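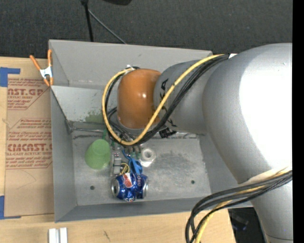 Looking after storage bins and worktops in the home workshop
Mostyn Household Advice Service
Last reviewed August 7, 2020

Metal bins are well suited to fixings, offcuts and small hand tools, and will serve for many years if they are kept clean and dry. The following guidance is intended for residents who keep a bench at home or rent one of the 23 workshop units at Skestau.

Cleaning metal bins
Empty the bin fully before cleaning. Brush out dust and filings with a stiff hand brush, then wipe the inside with a cloth wrung out in warm water and a little washing-up liquid. Pay attention to the corners, where grit collects. Dry at once with a clean towel and leave the bin open for an hour before refilling.

Light rust may be removed with fine wire wool. Deeper rust should be sanded back to bare metal and painted with a suitable primer. Bins with sharp or split edges should not be kept in use.

Protecting a wooden top
Bins should be lifted, not dragged. Felt pads or a sheet of thick card beneath the base will prevent most scratches. Untreated tops benefit from a thin coat of oil, applied along the grain and wiped off after 15 minutes. Oily cloths must be laid flat outdoors to dry before disposal, as they can catch fire when bundled together.

Carpeted floors
Filings are easily trodden into carpet. Vacuum slowly in two directions, and pass a magnet wrapped in a plastic bag over the area first. Residents with carpet tiles may lift and shake them outside.

Sorting and labelling
Heavy items should be stored below waist height. Labels are best placed on the front of the bin and written in pencil, so that they can be altered. Gudrun Öberg, who prepared the original edition of this page, recommended a full sort each December, and the Service continues to support that advice.

Unwanted screws, nails and brackets in good condition are accepted at the Jurov reuse counter. Paint and solvents are not accepted there and should be taken to the Vimeck depot in their original containers, with the lids secured.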